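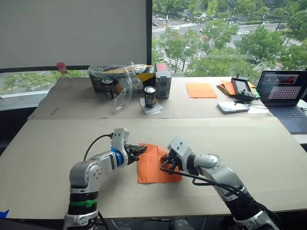
Notebook, paper table, 3/26/21

Orange sheets all day today. I went through the new pack (Flineteck, the 300-sheet one) and it is a lot stiffer than the Skinner stuff we'd been folding since January. You feel it the second you try to bring two edges together: the Skinner paper just lies down and the Flineteck wants to pop back up at you! I like it, but it means all my notes from last month about how hard to press are pretty much useless, so I'm starting a fresh column for it.

Things to remember about the front table before I forget again:

The cardboard top stays. I know it's ugly and beige and it picks up dents, but the paper doesn't skate around on it the way it did on the bare tabletop, and you can press down on a fold without hearing that awful click. If somebody wants to replace it, please use the same weight of board and lay it the same way round.

Keep the front table for the sheet being folded and nothing else. Drinks, boxes, bags, phones, laptop, all of that goes on the back table. I had the spare orange and green paper stacked back there too, and that works fine as long as people stop using the stack as a shelf (guilty, I do it constantly). Heavy things leave a bow in the top few sheets and then the first fold of the next run goes crooked and I spend ten minutes blaming my own hands.

Also the window. Lovely light in the morning, terrible light after lunch. With the blind up the orange gets so bright that I can't find a faint crease at all. I pulled it partway down and then up and then down again and never settled on anything. Somebody with more patience than me should mark a height on the cord.

Now the folds themselves. The plan was one straight crease up the middle, open it out flat, look at it, next sheet. Simple enough, right? Well, the stiff paper crumples before it folds if you hold it too far from the edge. My rule for now is 30 mm in from the edge on both sides, and bring the two holds down together. When one side goes first you get a twist, and a twist in this paper stays there for good. I tried smoothing one out with the back of a ruler and only made it shiny.

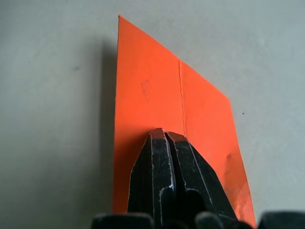

Drokar Paper Handling Group

What I'm after is a crease like the one up the middle of that sheet, thin and pale, where you can see the two halves catching the light a bit differently. The wrinkled patch down toward the lower right is the kind of thing I'm still not happy about. I'd pass a sheet like that for practice but I wouldn't put it in the good pile.

There's also some faint gray scribbling on the left half, pencil by the look of it. Please, if you mark sheets, use a corner and write small! I keep mistaking marks for dents when I go back over things later.

Counted up the sheets while I was tidying: 155 used out of the pack. That's more than I'd planned for one day, so I'll ask for another orange pack on the Stirkano order, and maybe a green one while we're at it, to see if the color changes how easy the crease is to spot.

For Monday: same paper, same table, but try a diagonal fold first thing while the light is good. Bring a bone folder from home. Find the flat box for the good pile, I think it's under the sink.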